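January 26, 2021

Second day back in the suturing lab at Brernby, and the first full day on the new schedule. It used to take four of us to get through a set of tissue pads. Now two of us sit at the screens while the arms do the stitching, and the other two have been moved to prep and grading.
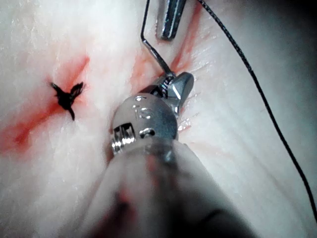

Wrist camera, needle in the jaws, one knot already in to the left.

My hands feel better than they did in the fall, I will say that. Seventeen pads by hand used to leave my thumb numb all evening. What I notice now is my eyes and my neck. You watch the thread the whole time, and you have to be ready to stop the run, so you can't look away much. I asked for a break every 80 minutes and Pidden agreed to it – on paper anyway.

The graders are not happy. They did the sewing for years and now they score knots and type numbers into Rornosow, which froze again after lunch. One of them is thinking about the opening at Mac an tSaoi in April.

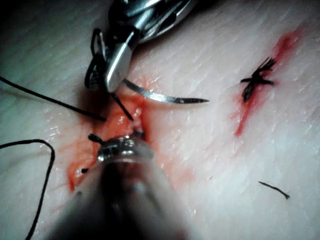 Open cut in the middle, finished knot over on the right.

We have to log roughly 3000 stitches before the review. I wrote up my notes at the bench and left at six. Need to ask about overtime, and bring the other glasses tomorrow.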